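Project report: what we bought, what we didn't, and what we'd buy next time
Household robotics project course, equipment and planning section
December 22, 2020

I ended up with the budget spreadsheet because I missed the meeting where jobs got handed out, and I sort of came to love it. Our team's project is getting a two-armed robot to do small chores in a bathroom, and my part was figuring out what we could afford to put around it (and on it!).

We had $1000 for the term. The robot belongs to the lab, so that didn't come out of our money, but everything it wears out does. My first plan put most of the cash into a fancy wrist sensor from Vedodano. I had a whole slide about it. Then we worked out that we'd have nothing left for spare fingers, and that was the end of the slide.

What we went with was a set of spare gripper fingers from Cultonent for $362, 11 pairs in the pack. That sounded like a silly number of fingers to me in November. It doesn't anymore.
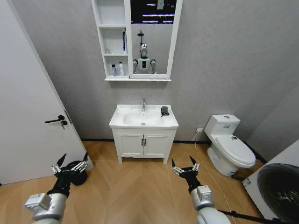 The other big question was whether to buy softer finger pads too. Flellport sells them, and they'd probably help with smooth bottles and door handles, but shipping was slow and we couldn't tell from the data sheet if they'd fit our fingers without an adapter. I emailed twice and got a very friendly non-answer. I left them on the wish list and moved that money to cables, small hardware and stuff to practice picking up, like bottles and cloths, which go faster than you'd think!

My biggest planning mistake was forgetting shipping completely. It ate into the reserve right away, and I had to redo the sheet the night before our check-in. We also paid for 2 months of the Workneh parts tracker before I noticed that a shared spreadsheet did everything we needed, so please don't renew it.

For next term I'd order fingers first, ask for the adapter drawings before anyone falls in love with a pad, and hold back some money until the robot has spent real time in the room. The updated sheet is in the team folder, with the pads still marked as undecided.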